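Trevdale's Shared Kitchen Is Open for Cooking Again

June 4, 2020

The community kitchen on Mernholm Street is back! After a winter of torn-up flooring, borrowed hot plates and one very long wait for plumbing parts, the big ground-floor room at the Boutros Building has its water, its power and its counters, and the first small batches of soup have already gone out the door.

If you ever cooked in the old place you'll remember how dark it was. The new room is a pleasure to walk into. Matúš Hubáček, who drew up the plans, moved the prep area away from the back wall and gave it a pale countertop that makes the whole kitchen feel bigger (and makes it much easier to spot the onion skins you missed). The work covered 842 square feet, including the pantry and the hallway where the coats used to pile up.

"I wanted people to come in, put a bowl down and start," Hubáček said. "The old kitchen had you hunting for a free corner first."
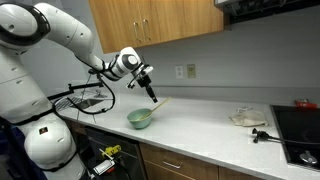
A pale green bowl on the light countertop in the new kitchen.

The dishes are a story of their own. When the old kitchen closed in October, neighbors were asked to look through their cupboards for anything sturdy they could spare, and they came through in a big way. The final tally was 678 pieces, from soup plates and pie tins to serving platters large enough for a holiday roast. Very little of it matches, and the shelves look wonderful for it.

Poul Hviid spent most of May washing, sorting and stacking. He has put the mixing bowls down low where they can be lifted out without a stretch, with the everyday plates at elbow height and the heavy pots next to the range. Labels are going up on the cupboard doors this week, and Hviid asks that people follow them, even if they think they have a better system. He has heard several better systems already.

For now the kitchen is running on a limited schedule. Households can reserve a two-hour slot, one household at a time, with a break between bookings for wiping down counters and handles. There are 18 slots a week to start, and the early evening ones are going fast. Bring your own towels and apron. Flour, salt, oil and dried beans are in the pantry and free to use in reasonable amounts.

The Troden Bread Circle, which met in the old kitchen for years, is hoping to return once larger groups are allowed. It has 23 members on its list and a sourdough starter that has been living in four different refrigerators over the winter. By all reports it's in excellent health.

Reservation sheets are at the front desk of the Boutros Building, or you can call the desk and have your name written in. Donated dishes are no longer needed, but a good bread knife or two would be very welcome.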